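Housings, Tinell series: July change

From July the large Tinell shell will be molded in translucent pink only. The opaque version ends when Brerkberg has used up its remaining stock, some 40 pieces. 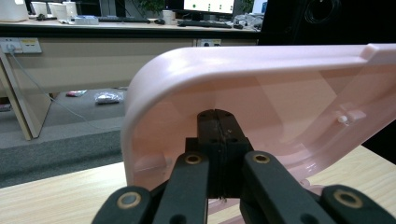
Wall thickness and rib layout are unchanged, so existing inserts still fit. Check the rim for flash before assembly and trim with a plastic scraper; metal blades mark the gloss. Do not clean with solvent.

Shells are packed 8 to a carton. Orders for the opaque version close Mon 8 June. Send them to the Bakke parts desk.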